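A Morning at the Galto Open Day

I have driven past the Galto building for years on my way to my sister's place and always wondered what went on inside. In February they finally opened the doors to the public, and I was in line by nine with a travel mug and far too much excitement for somebody going to look at kitchenware.

Parking is on the grass side and it's free. You get a paper badge at the front desk and a map that makes no sense until you've walked the whole loop once. I went around twice.

The showroom

The first room is all shelves, floor to ceiling, and it is a treat. Galto keeps one of everything it has ever sold, 2,524 pieces according to the sign by the door, and you're allowed to pick most of them up. I found the exact soup bowl my grandmother had (the one with the thick lip!) and stood there holding it for so long that a couple behind me had to go around.

Our guide was Tavion Ambrose, who has worked in the design department long enough to remember when the catalog was printed on yellow paper. He loves color. He spent a good ten minutes on greens alone, and why a pale one is so much harder to get right than a dark one. I had never given this a thought in my life and now I look at every plate I own.

The table room

Next comes a room where the pieces get set out on tables and used the way they would be at home. This was my favorite stop. The tabletops are plain brown, and the colors really sing against them - the mint-green round plates especially, which I would have taken home on the spot. They look almost like something from an old diner, only softer.

Then there's the little lidded bin, light green with a beige flip-up lid and a curved strip of orange-red trim. I am a sucker for a small bin. Mine at home is a yogurt tub, so you can imagine how this one looked to me, sitting there in the middle of the table with its lid up.

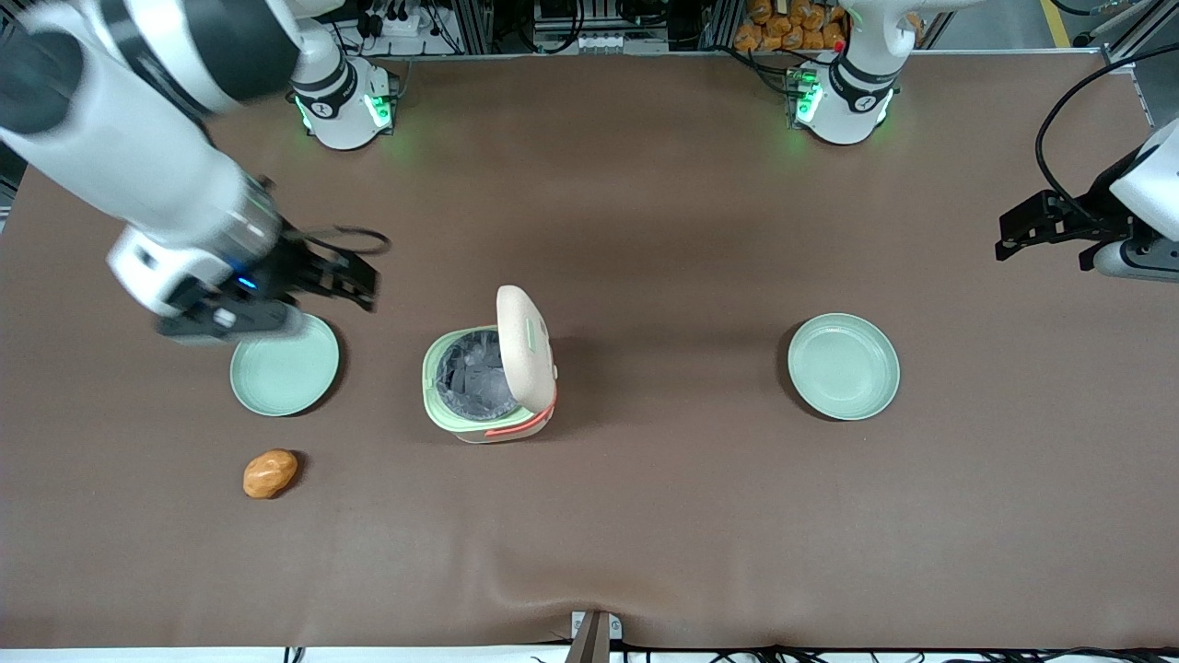

Lunch and the shop

The cafeteria does a good tomato soup and a grilled cheese that I would go back for. Get there before noon, as it only has 39 seats and they fill up fast. I shared a table with two retired teachers who had come for the Sondis line of baking dishes and were already planning which cupboard to clear out.

The shop is at the end of the loop, past the restrooms. Seconds are on the back wall and the prices are very kind. I came away with three mugs and a butter dish, and went back in from the parking lot for a fourth mug.

If you go

Wear flat shoes, the floor in the showroom is hard. Kids are welcome everywhere except the glaze room. The afternoon tour was already full when I left, so sign up for yours as soon as you get your badge.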